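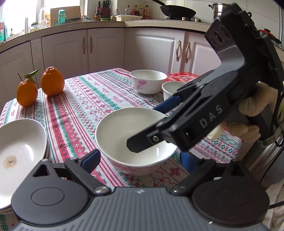

Re: [lista-toalhas] Toalha de mesa com motivos em ponto de cruz – lavar, passar, guardar

De: Liis Jõgi
Para: lista-toalhas

Olá a todos,

Respondo à mensagem da Negin, que copio abaixo por partes porque ela pergunta várias coisas ao mesmo tempo. Quem não tiver interesse em toalhas de fundo branco pode saltar para o fim, onde deixo uma nota sobre o encontro de março.

A toalha que está na mesa da minha cozinha é do mesmo género da dela: fundo branco, faixas horizontais em vermelho, rosa e verde-azulado, com losangos pequenos, cruzes que lembram flocos de neve, ziguezagues e umas letrinhas repetidas. O desenho é estampado, a imitar o ponto de cruz. Digo isto logo no início porque muda quase tudo na forma de tratar a peça. Um bordado verdadeiro passa-se pelo avesso, sobre um turco dobrado, para não esmagar o ponto. Numa estampa não há relevo nenhum a proteger.

Em 14/03, ou melhor, na mensagem de março, Negin Babaei escreveu:

> Herdei duas toalhas de mesa da minha tia e não sei bem o que tenho
> nas mãos. Uma é bordada, disso não tenho dúvidas, porque se veem os
> nós do lado de trás. A outra parece bordada ao longe, mas de perto
> é lisa. Tem faixas vermelhas e rosa sobre branco.
>
> Primeira pergunta: posso lavar as duas na mesma máquina?

Não misturava. A bordada lavava-a à mão, sozinha, em água fria, e com um teste prévio das linhas: humedece-se um pano branco, encosta-se a cada cor durante um minuto e vê-se se fica marca. Os vermelhos antigos são os piores. Tive uma toalha de chá com uma barra vermelha que largou tinta à terceira lavagem, depois de duas em que se portou bem.

A estampada vai à máquina. Eu lavo a minha a 30 graus, do avesso, com detergente líquido e sem amaciador. O amaciador deixa uma película no tecido e as nódoas de gordura agarram-se mais na vez seguinte. Centrifugação baixa. Se for muito grande, vai sozinha no tambor, senão enrola-se nela própria e sai com vincos que custam a tirar.

> Segunda pergunta: a estampada tem uma mancha alaranjada, já velha,
> do tamanho de uma moeda. Acho que é de fruta. Já experimentei
> sabão azul e ficou mais clara, mas não saiu.

Sumo de laranja quase nunca se vê na altura. Seca, a toalha vai para a gaveta, e meses depois aparece o círculo amarelado. Na minha mesa há quase sempre laranjas pousadas diretamente no pano e por isso conheço bem o assunto. A laranja inteira não faz mal nenhum. O problema é descascá-la ali.

Para mancha velha faço assim:

Molho a zona com água fria e deixo o pano repousar numa bacia.

Aplico percarbonato dissolvido em água morna, só num canto escondido da bainha, e espero meia hora para ver como a cor reage.

Se a cor não mexer, mergulho a toalha toda na mesma solução, e nunca só a parte manchada. Quem trata apenas o círculo acaba com um círculo mais branco do que o resto.

Enxaguo duas vezes e lavo como de costume.

Se depois disto ainda se vir alguma coisa, repito uma vez. À segunda tentativa falhada desisto e ponho uma taça em cima.

Lixívia, não. O fundo fica amarelado com o tempo e os rosas desaparecem antes dos vermelhos, de modo que o padrão fica com falhas.

> Terceira pergunta: como é que vocês a passam sem ficar com as
> dobras marcadas ao meio? A minha tábua é estreita.

Passo-a na própria mesa. Ponho um cobertor velho por baixo, depois um lençol, e estico a toalha ainda ligeiramente húmida. Começo no centro e vou para as pontas. As faixas ajudam muito, porque servem de régua: se a fila dos losangos estiver paralela à borda da mesa, a toalha está direita. Se a fila fugir, puxo antes de encostar o ferro. Depois de passar um ziguezague torto, ele fica torto até à lavagem seguinte.

O Henk Meijer contou aqui na lista, há tempos, que pendura a dele molhada num varão de cortinado e não passa nada. Experimentei. Com tecido grosso resulta, com o meu ficou uma onda ao longo da bainha. Henk, se ainda lês isto, diz que tecido é o teu.

> Quarta pergunta, e é a que me preocupa mais: a queda. A mesa da
> cozinha tem 149 cm de comprimento e não sei se a toalha não fica
> comprida demais para usar todos os dias.

Depende de quem se senta. Para todos os dias gosto de uma queda curta, que passe a borda e não chegue ao colo. Numa mesa de 149 cm, com 13 cm de queda em cada ponta, a toalha teria 175 cm. Para dias de festa pode ser o dobro da queda. Mede a tua antes de cortares seja o que for. E se tiver de ser cortada, corta por uma das faixas brancas, para a bainha nova não partir um motivo a meio. Cortei uma pela fila das letras e ainda hoje olho para lá.

Se a mesa fica encostada à parede, podes deixar o excesso todo para trás e não cortar nada. Foi o que fez a Styliani Stefanou com a dela.

> Quinta e última: que loiça é que se põe em cima de um padrão
> destes? Tudo o que tenho tem desenho e parece-me confuso.

Com uma toalha tão cheia, eu vou para loiça branca. A minha tem desenho, mas pouco: uma taça grande, branca e brilhante por dentro, com um floreado cor-de-rosa muito ténue por fora, e outra taça branca com flores cor-de-rosa. O rosa das taças aproxima-se do rosa das faixas e o resto é branco, portanto o olho descansa. Junto-lhes uma chávena branca pequena e não ponho mais nada com cor, tirando a fruta.

O que não me resultou foi loiça azul-escura. Fica pesada e faz parecer o branco do pano sujo, mesmo acabado de lavar. Também não gostei de pratos com riscas, porque as riscas do prato nunca ficam alinhadas com as da toalha. Loiça de uma cor só, vermelha, fica bem no Natal e cansa no resto do ano.

A taça grande vai para o centro da mesa, com a outra mais atrás. Em cima de um padrão às faixas evito alinhar as peças todas na mesma fila – parece montra. Com duas taças a distâncias diferentes já se vê melhor o desenho do pano entre elas.

Uma coisa que a Negin não perguntou: guardar. Dobrar sempre pelas mesmas linhas gasta a estampa nos vincos, e nas cores mais fortes nota-se primeiro. Eu enrolo a minha num tubo de cartão forrado com papel de seda branco. O tubo veio de um rolo de tecido da Turlow e deram-mo na loja quando pedi. Quem não tiver espaço para um tubo pode dobrar em três numa vez e em quatro na seguinte. Plástico fechado, não; fica cheiro.

Quanto à bordada da tia, guardava-a à parte, deitada, com papel entre as dobras e sem peso por cima. A Ya-wen Su percebe muito mais de bordado do que eu e talvez queira acrescentar alguma coisa. Sei que ela usa linha da Horgan para remendos pequenos, mas não sei que tons existem agora.

Para a Negin, ainda: se quiseres confirmar se a segunda é mesmo estampada, vira-a. No avesso de uma estampada as cores aparecem mais fracas, ou nem aparecem, e não há fios a passar de um motivo para o outro. Passa também a unha de leve sobre uma das cruzes. Se não sentires nada, é estampa.

Encontro de março: mantém-se na sala da Flovgate, às 15h00. Quem trouxer toalhas grandes avise-me antes, para juntarmos as mesas. Ficou combinado que cada pessoa traz uma peça com nódoa difícil e diz o que já tentou. A Styliani leva o ferro de vapor dela. O café fica por minha conta, os bolos não.

O arquivo da lista já vai em 333 mensagens e há bastante lá sobre ferrugem e cera de vela, que são perguntas que voltam sempre. Procurem pelo assunto «nódoas» antes de abrirem um tópico novo, por favor. E quando responderem, cortem o que não interessa da mensagem anterior; a da semana passada sobre guardanapos vinha citada quatro vezes.

Negin, manda as medidas da toalha quando puderes, comprimento e largura, e diz se a bainha é à máquina ou à mão.

Cumprimentos,
Liis Jõgi
Farkgate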